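Proyecto Tellorard: recogida de demostraciones de manipulación de ropa
Informe de avance para Clusa, 7 de mayo
Responsable: Yurani Condori

Lo que llevamos hecho

¡Buen mes! Cerramos abril con 167 demostraciones válidas de manipulación de prendas, todas grabadas con pinza de mano en viviendas. Gilberto Tello se ha encargado de casi todas las tomas de dormitorio y el ritmo ha subido mucho desde que dejamos fijo el protocolo de inicio: prenda doblada, dedos abiertos, pausa corta y aproximación.

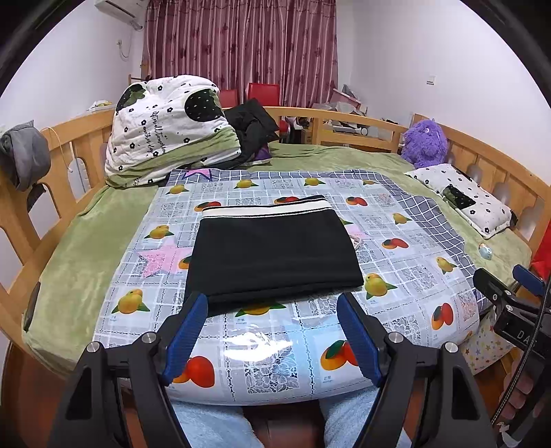

Superficies y fondos

Lo que más nos entusiasma es la variedad. En el dormitorio trabajamos con una prenda negra de cintura a rayas sobre un plástico brillante estampado con frutas, extendido encima de una manta verde. El reflejo en el plástico es justo el tipo de dificultad que faltaba en las tomas de laboratorio, y el modelo base de Narkton todavía se confunde ahí (7 fallos en las 50 pruebas de detección de bordes). Queremos más casos así, con la casa tal como está: la colcha, la almohada y el peluche morado siguen en la cama. 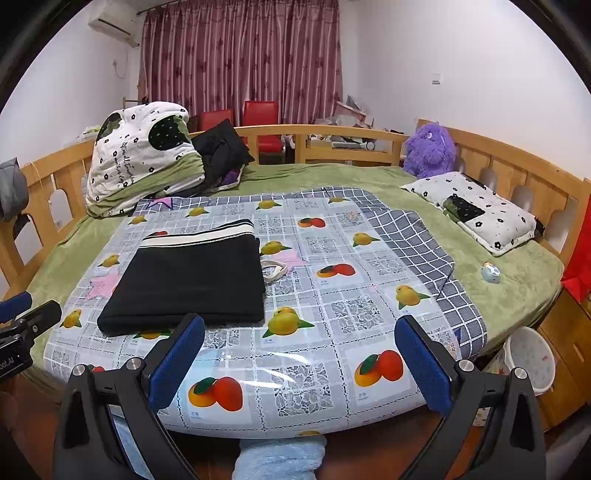 Próximos pasos

Grabar otras 45 demostraciones con prendas claras y tejidos finos.
Terminar el etiquetado de los puntos de agarre; Gilberto lleva la mitad.
Entregar el primer lote a Ticona para el reentrenamiento.

Del presupuesto no hay novedades. Necesitaríamos confirmar pronto la segunda pinza, así Yurani podría grabar en paralelo.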